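**Ticket: small-item bins, lids not closing / items sorted wrong**
Site: Tlapale play library, sorting table
Opened by: Dzintra Kivi
Assigned: Merike Urbonaitė
Status: open, waiting on parts

### Reported

Lids on the blue Somico bins pop up at one corner after stacking. Separate complaint in the same message: loose toys are going back on the shelf in the wrong bins, mostly animals mixed with food.

### Checked

1. Swapped lids between 5 bins. Fault follows the lid, not the bin. Rims measured flat.
2. Old lids are from the December order. Somico changed the clip that month -- new clip is 6 mm shorter and does not reach the rim on the older bins.
3. Loaded one bin to 3000 g with the old clip. Held. Same load with the new clip, corner lifted on the second try.
4. Sorting. Went through the returns procedure at the white table with the bin open and no lid. Animals are supposed to stay on the tabletop until the bin label has been read. The pink pig is an animal and goes in the farm set, so it stays out of the blue bin.
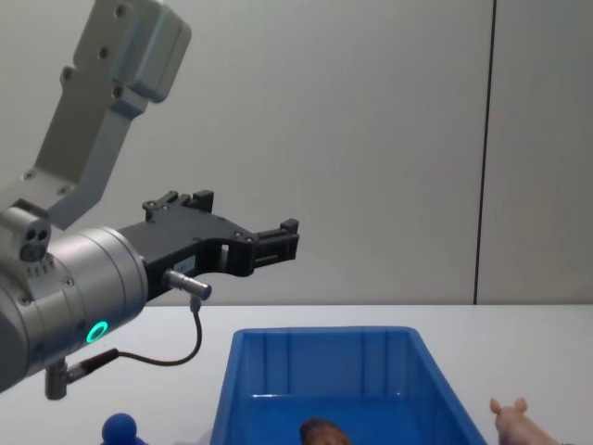

5. Read the labels. The printed sheet says "small figures" for two different sets. Dzintra confirms staff read it both ways.

### Action

- Ordered 200 long clips from Stitarmont. No ship date yet.
- Until they arrive: no stacking of lidded bins. Open bins on the bottom shelf only.
- Label text changed to "farm animals" and "play food". Old sheet removed from the binder.

### Comment, D. Kivi, 4:10 pm

New labels are up. Two bins on the top shelf still have the short clips, will move them down tomorrow. Can we keep the spare lids or do they go back to Somico?

### Comment, M. Urbonaitė

Keep them for now. Ticket stays open until the clips are fitted.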